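Last revised December 13, 2022. Replaces the March edition. Questions on points not covered here go to the reporting desk, attention Gholamreza Tabrizi.

# Beneficial Ownership Register: Frequently Asked Questions for Filing Agents

These answers are for agents who file on behalf of companies, partnerships and trusts with the Husow Register of Beneficial Owners. They explain how the register office applies the filing rules. They do not replace the rules, and where the two differ, the rules govern.

## Scope

### Which entities must file?

Any company, limited partnership or express trust formed under Husow law must file. A foreign entity must file if it owns land in Husow or has a fixed place of business there. A branch does not file separately from its head office. It is listed in the head office's filing under Part 2.

### Are dormant companies exempt?

No. A dormant company files the short form. The short form asks for the same owner details as the full form but leaves out the statement of control, unless control has changed since the previous filing.

### Does a sole trader need to file?

No. A sole trader has no legal personality apart from the individual, so there is no ownership layer to report. If the business is later moved into a company, the company files from its date of formation.

### A retail client sells only household goods and has one shareholder. Is there a small business exemption?

There is no exemption based on size, turnover or type of trade. A company with a single shareholder still files, and in most cases the form is short: one owner, one statement of control, one proof of identity. Agents who handle many such clients can use the batch template. Each row in the template is treated as a separate filing, and an error in one row does not hold up the others.
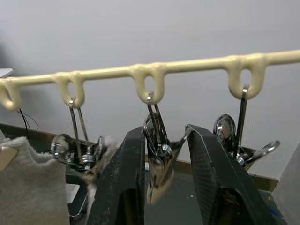

## Identifying the beneficial owner

### What is the ownership threshold?

A person who holds more than 25 percent of the shares or voting rights, directly or indirectly, is a beneficial owner. Holdings through different chains are added together. Where a chain has more than one link, multiply the percentages along the chain, except where the person controls an intermediate entity. In that case, count the full holding of the controlled entity.

### How is an indirect holding worked out in practice?

Take Drivar, a company whose shares are held 60 percent by Bakhtiari and 40 percent by a private individual. Bakhtiari is in turn owned 80 percent by one person and 20 percent by another.

| Person | Route | Counted holding in Drivar |
|---|---|---|
| Individual shareholder | Direct | 40 percent |
| Majority owner of Bakhtiari | Through a controlled entity | 60 percent |
| Minority owner of Bakhtiari | Multiplied | 12 percent |

The first two are beneficial owners of Drivar. The third is not, unless that person has control by other means.

### What counts as control by other means?

The right to appoint or remove a majority of the directors, a veto over the annual budget, or a written agreement under which the directors normally follow a person's instructions. Advice given in a professional capacity is not control. A lender's ordinary covenants are not control until the lender enforces them and takes over decisions.

### What if no one meets the threshold?

File the name of the senior managing official and check box 7. Attach a note of the steps taken to identify an owner. Box 7 filings without a note are returned. "None found" is not accepted as a note.

### How are trusts treated?

Report the settlor, every trustee, any protector, and every named beneficiary, whatever the size of the interest. Where beneficiaries are described as a class, describe the class in the words of the trust deed. Individual members are reported once they receive a distribution or a fixed right to one.

### How are nominee shareholders reported?

The nominee goes in Part 3 and the person behind the nominee goes in Part 4. Both parts must be filled in. The nominee agreement need not be attached, but the agent must hold a copy and produce it on request.

## Filing

### What are the deadlines?

- New entities: 30 days from formation.
- Changes in ownership or control: 14 days from the date the entity learned of the change.
- Annual confirmation: by the last day of March.

A filing received after 5 p.m. is dated the next working day.

### What proof of identity is accepted?

A passport or national identity card that is valid on the filing date. Copies must be certified by a notary, a licensed attorney or a bank officer. The certification must be in ink or carry a qualified electronic signature, and must be no more than six months old.

### In what format is the data submitted?

Single filings are made through Zarnari, the online portal. Batch filings use the XML schema or the spreadsheet template, both of which can be downloaded from the portal after login. A batch may hold up to 600 records. Larger sets must be split, and each part needs its own batch number.

### What does error code 122 mean?

The date of birth in the record does not match the date in the identity document. The usual causes are a swapped day and month, or a date converted from another calendar. Correct the record and resubmit under the same batch number. Do not open a new filing.

### What does error code 140 mean?

The ownership chain does not close. At least one entity named as an intermediate holder has no owner listed above it. Add the missing link, or mark the entity as listed on a recognized exchange, if that applies.

### Can a filing be withdrawn?

A filing can be withdrawn before it is accepted. After acceptance it can only be corrected. The earlier version stays on the record and is marked as superseded.

### How should names in other scripts be entered?

Enter the name in Latin letters exactly as it appears in the machine-readable zone of the passport. The original script may be added in the second name field. If the identity card has no Latin version, use the transliteration table on the portal and apply it the same way in every filing for that person.

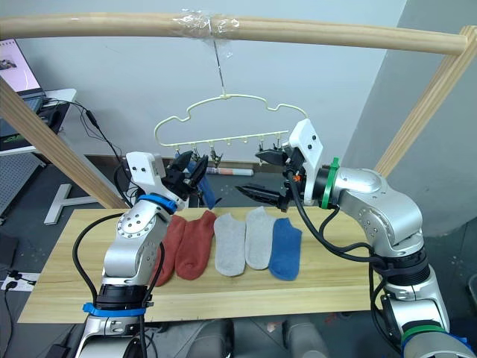
*Clip hanger on a wooden bar, with socks laid out on the board below.*

## Access and confidentiality

### Who can see the register?

Tax and law enforcement authorities have full access. Banks and other obliged entities see names, month and year of birth, country of residence, and the nature of the interest held. They do not see home addresses or document numbers. Each search is logged with the name of the user and the stated purpose.

### Is the information exchanged with other countries?

Yes, on request, under the treaties listed in Annex B. Exchange is not automatic. The owner is not told of a request unless the treaty requires notice.

### Can an owner ask for details to be withheld?

An owner who faces a serious risk of violence, kidnapping or extortion may apply on Form R. The details are withheld from obliged entities while the application is open. The authorities keep full access throughout.

### How long are records kept?

Ten years after the entity is dissolved. Agents must keep their own working papers for five years after the end of the client relationship.

## Penalties and review

### What happens if a filing is late?

A first late filing draws a written notice. If the filing is still missing 30 days after the notice, a fixed penalty of 600 applies, in the currency of account. The penalty is charged to the entity, and the agent is liable only where the agent held complete information and failed to submit it.

### Can a penalty be appealed?

Yes, within 30 days of the penalty letter. State the reference number, the ground of appeal and the facts relied on. Illness of the agent is a valid ground only if no other person in the firm was authorized to file. Payment is suspended while the appeal is open.

### What should an agent do on finding a mistake in an accepted filing?

Submit a correction through the portal and choose reason code 4. A correction made before the register office has raised the matter does not draw a penalty. If the mistake affects filings for several clients, send one cover letter that lists the reference numbers and file the corrections one by one.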